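Workudach bench planning notes

README for the planning folder
Maintained by Danish Ghauri
Last real edit: 18 June 2022

What this folder is

Hi! If you landed here you are probably trying to work out what a second two-arm bench would cost us, or why the first one went over budget. I keep the parts list, the quotes and my own grumbling in this folder so I don't have to answer the same email again and again. The recordings themselves live somewhere else (see "Data that goes with this" further down).

The short version – the arms are the easy part to budget for. You get a quote, you gasp, you sign. Everything that hurt us came afterwards, in small orders that each looked harmless.

What's in here

parts.csv – one row per item, 331 rows at the moment, with supplier, unit price, lead time and a notes column
quotes/ – PDFs from Neltar (arms and grippers) and Edley (frame, tabletops, posts)
small_stuff.csv – tape, plates, bowls, play food, cable ties, spare finger pads
layout/ – my bench drawings, not to scale, sorry
wishlist.txt – things people have asked for, in the order they asked

Prices are in dollars and don't include tax. Where the price column is blank, we already owned the thing and I couldn't find a receipt.

How the bench is set up

Two arms share one brown table, with blue tape dividing the surface into rectangles. We use the rectangles to tell operators where to start each object, and the tape is by far the best value on the whole parts list. Please don't replace it with anything clever. 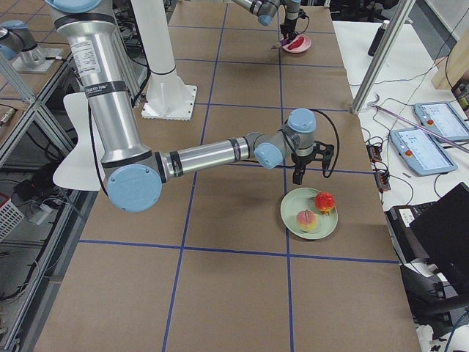 Fruit task on the shared table, one gripper over the green plate and the other at the pink bowl.

The white table on the right is a separate line in parts.csv, and people always want to cut it. Don't! I left it out of my first draft because I figured the teach pendants could hang off the frame somewhere. There are two of them, they're not small, and each has an emergency stop that you want within reach of a person and not dangling behind a strut. The little electronic boards and their cables ended up over there as well, so now I budget for a side table from day one.

Things I'd buy differently

Cables. I put down $50 for all of it, which makes me laugh now. Power adapters need somewhere to go, the extensions need to be longer than you think, and if you don't plan a shelf or a tray they become a tangle down by the frame. The current number in the file is $1140 and that includes cable trays, labels and proper strain relief for both arms. Spend it.

Grippers. Get spares when you place the main order. Neltar ships them on a separate schedule if you order later, and our first spare took 8 weeks to get here. We lost most of July last year to that.

Frame. The aluminum extrusion from Edley has been great and I'd order it again tomorrow. Ask for extra brackets though, because you will move things (we moved things a lot) and the brackets go missing first.

Plates and bowls. Buy doubles of every color. If the recordings start with a pale green plate and that plate breaks halfway through, you're stuck either matching it or explaining the change in the notes for the rest of time. Same goes for the fruit.

Seating. An office chair for the operator is a real budget item. I had it under "misc" and it got cut twice before anyone would put it back.

Floor space. Leave room to walk behind the far arm. My drawings in layout/ have the latest clearances, and the older ones in there are wrong, so go by the file date.

Data that goes with this

The recordings from this bench are in the Meng set, which has its own card. I only mention it here because storage comes out of the same pot of money. Over the first few months I treated disk as free and then got a bill. There is now a storage row in parts.csv, near the bottom, and I'd ask that you fill it in before you talk to anybody about arms.

Using or changing these files

Copy whatever helps. If you update a price, put the quote in quotes/ and write the file name in the notes column, otherwise I'll revert it. If you're adding a wishlist item, put your name next to it so I know who to come and argue with.

Still open

Whether the second bench gets the same arms or a smaller pair
A real mount for the pendants
Who pays for the safety review – I've asked twice
Lead times from Edley for the longer tabletop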